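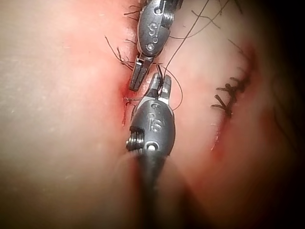 Re: [mending] Split tent seam

Rasa Uibo wrote:
> Do I knot every stitch or run one long thread? The Vumen tent has split again.

Knot every one. A running stitch is quicker, right up to the night it lets go.

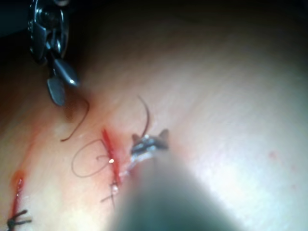

Tent cloth hates being rushed. Try scrap first — something soft with a couple of slits in it, like the practice pad with its two cuts, will forgive you. My Plosex fly, with 203 holes from one bad evening, has not. 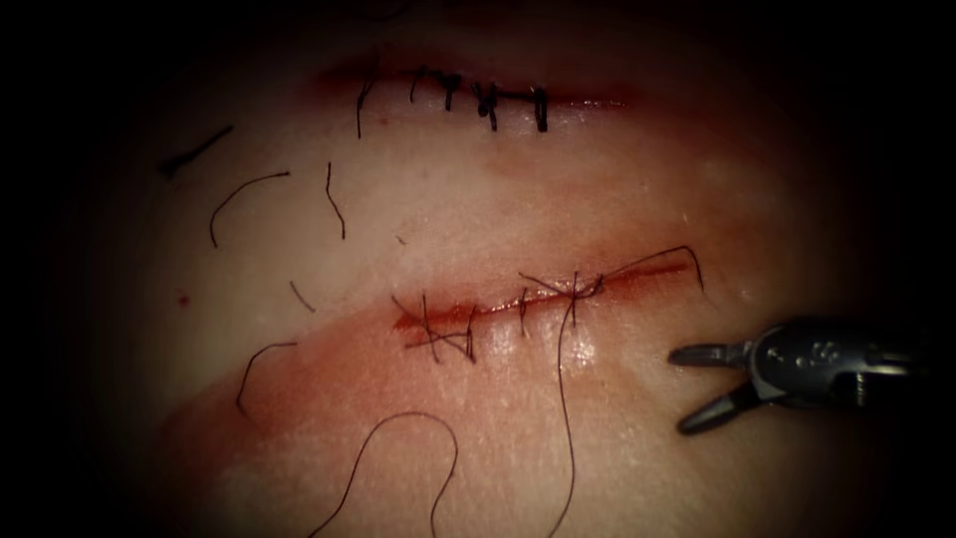
List topics: Seams, Thread

Wax the thread, too. Mine lasted 3 summers and one goat.

Tuva Tangen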